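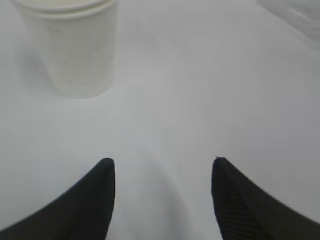 Visits > Labs and Workshops > Turnine open day

Turnine open day: notes from the manipulation bench

6 min read

Typing this up on the train so forgive the state of it. Turnine opened their software floor on Sunday, doors at ten, and I got there at twenty past because the tram was on buses. Name tag, bad coffee, straight up the stairs. If you came for big orange arms throwing car doors about, wrong building. Everything here is small, tabletop, and most of what's worth looking at is on a monitor.

Wrist view first, as that was the bench I stayed at longest. Plain white paper cup, pale tabletop, the two black fingers open and the cup well up and left of them. Something see-through and blurry back in the corner, a tub or a lid maybe. Looks like nothing. It's a rotten thing to ask a vision system to do. White on white, no printing on the cup, and about the only thing separating cup from table is a bit of grey shading and a soft shadow on the left side. The fingers are the crispest thing in view, and they're the one part the software already knows the position of.

The perception people were very open about this. Their old segmenter used to take the shadow as part of the cup, so the centre came out shifted and the planner aimed for a cup that was fatter than the real one. They showed us a replay of old logs with the mask drawn over in green and you could watch it leak out along the table. The new one is trained on 3000 labelled wrist views, all shot on pale surfaces, nothing else in the set. I asked if that wasn't a bit narrow. Yes, they said, that's the idea, it's a specialist and it gets called only when the general model isn't confident. Fair enough. Would of liked to see the handover between the two but that part was "being rewritten".

The see-through stuff is its own headache. No depth worth having off clear plastic, according to the engineer on the bench, so they don't try to model the shape. They paint a keep-out region over anything the network flags as transparent, grow it by a margin, and plan around it. Crude. Works well enough that they've left it alone for a year. Downside is that the margin eats free space quickly, and if a clear thing sits beside the item you want, the planner just says no and stops. Someone asked what the operator sees when that happens. A grey banner with an error code, apparently. Groans from the audience, and a promise of plain words in the next release.

Planning

The planner is called Cusow and it's written in-house. Runs in 2 stages. First a coarse one, getting the hand to a standoff pose near the object, and then a short closed-loop approach where the wrist view takes over and the arm is nudged every cycle. The bit I liked: the approach doesn't need the whole object. With the hand close in, the rim of a cup can be sliced off by the top of the view, and a lot of detectors fall over there because they've only ever been shown complete cups. Cusow carries the shape estimate over from the standoff view and only asks the wrist image for a correction. Left a bit, up a bit. If the correction gets too big it backs off and has another look.

Long question from a bloke in a hi-vis vest about where the fingers should close on a paper cup. Answer was low down, below the middle, as the wall up near the rim folds in on itself. They set it as a preference in the cost function, not a hard rule, so the planner can still go higher if the low grasp is blocked. Force limit is a separate thing and lives down in the controller. Didn't get the value. I did ask!

Also asked about the ribbed finger pads and whether the grip model knows about them. Sort of. There's one friction number per pad type in a config file, set by hand. The plan is to estimate it on the fly. Everybody's plan is to estimate it on the fly.

Tooling -- the best part of the day for me

Kolex is their log viewer and I'd pay for it tomorrow. You scrub along a timeline and it keeps the wrist view, the mask, the planned path and the controller state all lined up. Click on any moment and it hands you the exact inputs the planner had, then you can change a parameter and re-run from there without touching the arm. They dragged the shadow threshold up and down in front of us and the cup outline swelled and shrunk with it. Ten seconds and I understood more than I had from half an hour of slides.

Things I scribbled down about Kolex:

- timestamps are corrected at record time, not afterwards
- you can tag a moment and the tag follows the clip into the training set
- diffs between two runs, side by side, with the first point of divergence marked
- search is slow. They know.
- no Windows build, none planned
- the colours are awful, green mask on a yellow path on white. Bring sunnies

Queue for the hands-on was silly by noon so I skipped it and did the calibration talk instead, in the little room beside the kitchenette. Given by two people from Quách, who do the camera mounts and the hand-eye calibration for Turnine. Good talk, much too quick. Main point was that a small camera at the wrist gets knocked, and a tiny rotation error there turns into a miss at the fingertips that everyone then blames on the network. Their check is to use the fingers themselves: they're always in the picture, in the same place, so compare the outline against a stored one at startup and complain if it's drifted. Costs nothing. I'm stealing it for our rig this week.

They also said uneven light on a white bench is worse than dim light. One side bright, other side going grey, and the exposure hunts as the hand moves and throws its own shadow underneath. They lock exposure for the approach stage. We don't. Probably should.

Practical stuff if you're going to the next one: entry's free but you have to register, parking out the back is full by half nine, there's a sausage sizzle over the road which is better than the sandwiches inside. Closed shoes or they won't let you past the yellow line. Photos are OK on the bench side, not in the server corner.

Two questions I never got answered. Does Cusow handle stacked cups, and is the Kolex file format going to be published. Have emailed both, will add the replies underneath if they come.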